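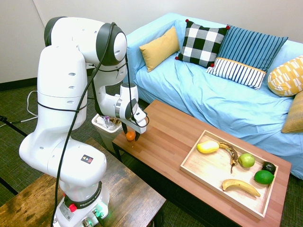

Mererid Parri wrote to us to ask why a robot firm would put its worst afternoon on its About page, and whether we'd thought about what customers might make of it. We had, a bit! But so many people ask about it when they ring up that it seemed daft to leave it out, so it's staying.

Hello, then. I'm Eirini Tsakiris, and I started Plusidari in a rented unit in Randton with one arm, one desk and a lot of borrowed extension leads. We teach robot arms to do small jobs in places where people live: picking up fruit, putting things away, clearing a table. Most robots work behind a fence in a factory. Ours work next to the sofa, so safety is most of what we talk about (ask anyone who's had lunch with us).

Right, the afternoon. It was July, and we were on run 354 of a long fruit-sorting job for Sarnico. The arm had been behaving itself for days. Then on one lift it swung back further than usual, a loop of cable caught under the edge of the table, and the plug at the wrist got tugged half out. The gripper lost its signal while the arm carried on with the move as if all was well. It came down hard on the tray, bounced a lemon on to the carpet and kept pushing until the force limit cut in.

I was standing closer than I should have been. I'd leaned in to straighten something, which is against our own rules, and my hand was out of the way by luck. I hit the stop button a good second after the arm had already stopped itself. I still think about that second!

We shut the whole thing down and spent the rest of the week going back through the logs. In 1,618 earlier moves the gripper signal had dropped out 77 times, always for a blink, always coming back before anybody noticed. The software had been written (by me, sorry) to shrug and try again. So the fault had been there for ages and we'd been stepping over it.
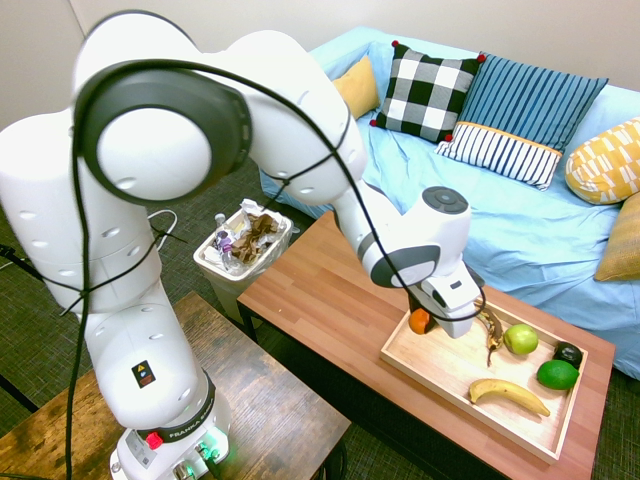 We changed quite a lot after that. A lost signal now stops the arm dead, first time, no second chances. The cable gets checked by hand through the full reach before each session, and whoever does the check signs for it. Nobody leans in while the arm is live, me included, and if you want to move a banana you stop the robot first. Briem looked over our new stop routine and sent back two pages of things to fix, which stung a bit, but we fixed them.

Then we did 2,000 moves with someone watching every one. It was very dull and I'd do it again tomorrow.

Sarnico stayed with us, I'm glad to say. They got the full write-up, logs and all, and you can have a copy too if you drop us a line. Visitors are welcome in Randton most afternoons, just ring first so we can pause the arm before you come in.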